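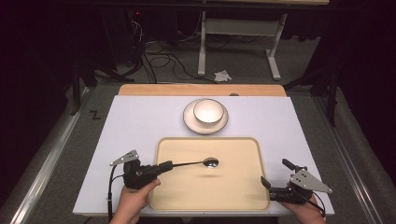 Planning and Paying for a Two-Handed Gripper Kit
Group project report, Irkent College workshop module
Yamuna Gounder, Laurier Grewal, Noémie Ross
Supervisor: Vasiliki Michailidis

1. What we set out to do

Our task was to plan the equipment for a small tabletop bench where one person can work with a pair of hand-held grippers, one in each hand, and practise laying out tableware. We had a ceiling of 1871 for everything and had to defend each line of the budget to Diane Desjardins, who signs off purchases at the Dernthorpe site. We loved this project. None of us had ever had to spend real money on kit before, and it changes how you read a catalogue!

2. Starting from the objects

Our first draft began with the grippers and left the rest for later. Vasiliki sent it back and told us to write down what would be picked up first. That turned out to be great advice. A spoon handle is long and thin, so the fingers must close on something very narrow. A bowl on a saucer asks for the opposite, a wide opening and a gentle hold at the rim. A tray with a low lip needs one finger to get underneath while the other stays on top. With those cases on paper we could throw out half of our shortlist in one afternoon.

3. Where the money goes

Gripper pair (Daza, second-hand): 600
Bench, board, rails and stands: 521
Left for cables, tableware, spares and delivery: 750
Total: 1871

The Daza pair won over the new set from Plistholm, mainly on spare fingers. Plistholm only sells them as part of a full service, while Daza posts them out singly. Laurier was keener on Plistholm for its lighter body and I still think he has a point – your wrists do notice after a long session.

We priced the bench as one item after finding that rails and stands bought separately came with different fixings. A plain white board for the top was the cheapest part of the whole list, and we have allowed for replacing it.

4. Things we forgot the first time

Cables. Each gripper has its own lead, and leads need length, slack and somewhere to go. Our first budget had nothing at all for clips or floor covers. Noémie added both, plus a longer lead for each hand.

Tableware was also missing. Glossy china reflects bright light, so we want a matt set as well to compare.

Delivery to Dernthorpe was the nasty one. Two sellers charged extra for long parts, and rails are nothing but long parts.

5. What happens next

Diane has approved the grippers and the bench. The spares are on hold until January, when we will know how quickly finger pads wear. Yamuna is keeping the log of hours for each pad, and Laurier is asking Daza for a price on a set of 2 spare fingers. If there is anything left we would like a second tray in a darker colour.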